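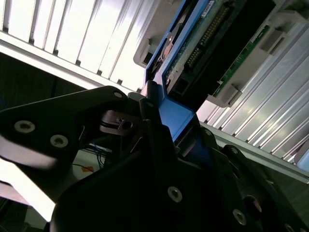 Plellumthorpe 282 방수 서류 보관함

품번 PT-282
제조 Plellumthorpe
국내 공급 Tekville 마린사업부

개요
PT-282는 해외 항해 요트의 해도 테이블 하부 또는 선실 격벽에 고정하여 사용하는 서류 보관함이다. 선박 등록증, 무선국 허가증, 보험증권, 승무원 명부 등 입출항 시 제출하는 원본 서류를 A4 크기 그대로 접지 않고 수납한다. 전장 7m 이상의 세일 요트와 모터 요트에 설치할 수 있다.

주요 사양
외형 치수: 372 × 282 × 96mm
내부 유효 치수: 336 × 246 × 78mm
본체 재질: 유리섬유 강화 폴리프로필렌
경첩 핀 및 고정 나사: STS316
개스킷: 실리콘, 교체형(품번 PT-282G)
방수 등급: IP67(수심 1000mm, 30분)
사용 온도: -20~60℃
공차 중량: 1.9kg
색상: 흰색, 진회색

내부 구성
칸막이 4매가 기본 포함된다. 칸막이는 측면 홈에 끼우는 방식이며 간격은 13mm 단위로 조정한다. 뚜껑 안쪽에는 여권용 포켓 두 개와 제습제 홀더가 있다. 제습제는 별매품이다.

설치
고정판을 격벽에 먼저 체결한 뒤 본체를 위에서 아래로 밀어 끼운다. 고정판 나사 구멍은 네 곳이며 M5 나사를 사용한다. FRP 격벽의 두께가 8mm 미만이면 뒷면에 보강판을 댄다. 나사 구멍 둘레에는 선박용 실란트를 도포한다. 자기 컴퍼스와는 650mm 이상 이격한다. 퇴선 시에는 잠금 레버를 당기면 본체만 분리된다. 본체는 구명 장비가 아니며 부력체로 사용할 수 없다.

관리
개스킷은 시즌마다 한 번 청수로 씻고 실리콘 그리스를 얇게 바른다. 석유계 그리스와 용제는 사용하지 않는다. 눌린 자국이 남거나 표면이 갈라진 개스킷은 교체한다. 장기 계류 중에는 뚜껑을 열어 내부를 건조한다.

호환 품목
Bajpai 격벽 고정판 B4: 별도 가공 없이 장착 가능
Rinonmont 해도 테이블용 레일: 어댑터(PT-653) 필요
구형 PT-280용 개스킷: 호환되지 않음

포장 내용
본체 1, 고정판 1, 칸막이 4, M5×20 나사 4, 열쇠 2, 설치 설명서 1

공급 안내
흰색은 재고 출고 품목이다. 진회색은 주문 생산하며 2월 접수분부터 납기 4주를 적용한다. 열쇠 분실 시 뚜껑 안쪽의 열쇠 번호를 기재하여 주문한다. 보증 기간은 구입일로부터 2년이며 개스킷과 열쇠는 보증 대상에서 제외한다.

사양 개정일: 2025년 3월 6일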